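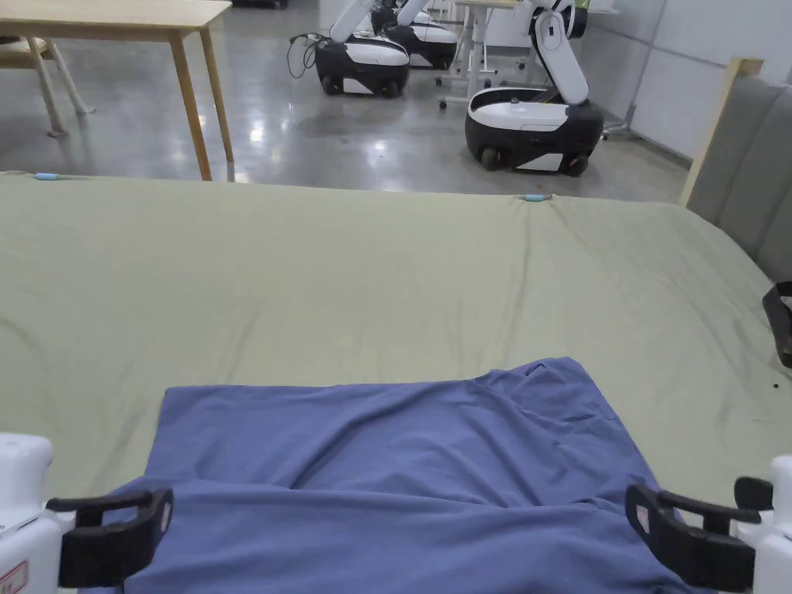 Woad dyeing in Flerndale

Woad dyeing is the craft of colouring cloth blue with the leaves of woad (Isatis tinctoria), a yellow-flowered plant of the cabbage family. In Flerndale it grew into a trade that shaped the whole valley, and its story is a wonderfully rich one, full of odd smells, stubborn growers and truly beautiful blues.

The plant and the dye

Woad spends its first year as a low clump of leaves, and these hold the makings of the dye. The same blue, indigo, is found in the tropical indigo plant, though woad gives much less of it. Seed was sown in Flerndale in April and the leaves were picked through the summer, crushed in a horse mill and rolled by hand into balls. Once dry, the balls were broken up, wetted and left to rot in a heap for weeks. The stink was famous! Growers at Gondal, the highest farm in the valley, had to keep their heaps 300 paces from the church.

The vat

Indigo will not dissolve in plain water, so the dyer has to take the oxygen out of the vat first. Flerndale dyers did this with bran and wood ash, kept warm day and night. Cloth comes out of a good vat a yellowish green and then turns blue in the open air – a change that still draws gasps at dyeing days. Each dip deepens the shade. The palest local blue was called "milk", and the darkest, which needed many dips, was "Helesik" after the hamlet where it was first sold. 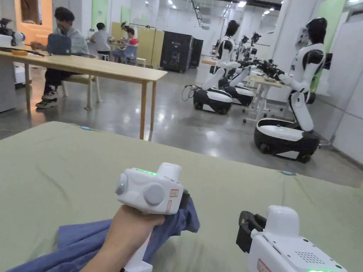
Vol. 40, p. 453

Trade and decline

Grilbridge, at the foot of the valley, was the market town for woad. At the height of the trade its hall had room for 740 bales, and weavers came from well outside the county to buy. Imported indigo, stronger and easier to store, slowly pushed the local dye aside. Some dyers mixed the two in one vat for a time, and this mixed blue lasted longer than pure woad in the cloth trade. The last horse mill was pulled down and its stone now lies beside the Grilbridge road.

Revival

Interest returned thanks to Saqib Hayat, a Grilbridge schoolteacher who grew a row of woad behind his classroom and worked out the old bran vat by trial and error. His notebooks are a delight, with scraps of wool pinned to nearly every page. The weaver Nanna Norðdahl later used them to match the Helesik shade on linen – no easy job, as linen takes the dye more slowly than wool. Woad is again grown at Gondal, on a small plot beside the old drying sheds.

See also: Indigo; Madder; Weld; Grilbridge Cloth Hall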